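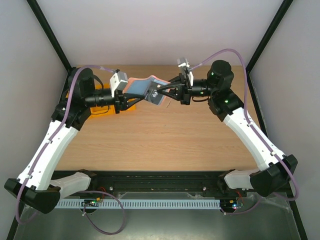 4 min read

Skirnine Two-Arm Cell
Equipment and methods, page 2 of 2

A soft package is a poor colleague. Pick it up by one end and the other end forms its own opinion about where to go. The Skirnine cell exists because we got tired of losing that argument with a single arm, and the method that came with it, which we call Grirnus, is our attempt to get two arms to agree on where a floppy thing is while both of them are holding it.

The blue package with the pink strip is a typical customer. With a gripper on each end it tilts a little and bends a little, and both of those are information. Grirnus treats the bend as a reading. If the package sags, the arms are too close. If it goes flat, they are about to start a tug-of-war, and the package usually loses.

What you get

Two matching arms on a shared front rail, white links and black motor housings, facing each other over a wood-grain tabletop. Each gripper carries its own white module on top. Purple cable is clipped along the left arm's lower link, with a generous loop at the bottom. Please leave the loop alone. People with tidy minds have shortened it before, and the arm then reached for the far corner and discovered the limits of tidiness.

Gray walls close off the back and both sides. They are dull on purpose. An earlier cell had a window behind it, and for a while our best policy was excellent at detecting lunch.

How the method works

Training starts with a person driving both arms by hand. Each recording covers one task from grasp to release, and we ask for 200 recordings before training anything. Fewer will do if you enjoy surprises.

The usual approach is to learn one big motion for both arms at once. Grirnus splits the job. One arm leads and sets the path. The other follows the bend in the package and is allowed to be late, within limits. Which arm leads is decided fresh at every grasp, so neither gets comfortable.

The follower's target updates 14 times a second. We tried faster. The arms trembled like two people carrying a couch down a staircase, and the results were no better.

What we found

We compared Grirnus with our older joint policy, Boros, on the same handover and placing tasks. Boros is faster when everything goes well. On stiff cartons it is still what we would use, and we say so even though this page is supposed to be selling you the other one.

On soft packages the picture changes. Boros tends to stretch the item during the turn and then let go with one gripper a moment early. Grirnus drops fewer packages and wrinkles more of them. If your work involves gift wrap, read that sentence again.

The bend reading also held up on package shapes left out of the training set, though very short ones gave it trouble. There is not much bend to read when the grippers are nearly touching, and the follower spends its time guessing.

Known limits

Clear film defeats it. So does anything that crackles and folds back on itself, which rules out most of the good snacks.

Thin items lying flat on the table are outside the method. It will not pick them up, and it will not apologize.

After a gripper finger is changed, plan on 7 new recordings for a short retune. Skipping the retune is possible and has been done in this building by people who later did the retune.

Compatibility

The follower module runs with the Anitz controller in its standard setup. Older Anitz units need the June firmware or later. Both arms must be on the same controller. We have seen the two-controller version, and it looks like a disagreement.

Ordering

The cell ships with both arms mounted, the tabletop and walls packed flat, and Grirnus and Boros both installed. The recordings from our own comparison are included, drops and all. Packages for practice are not supplied, so raid your own shipping room.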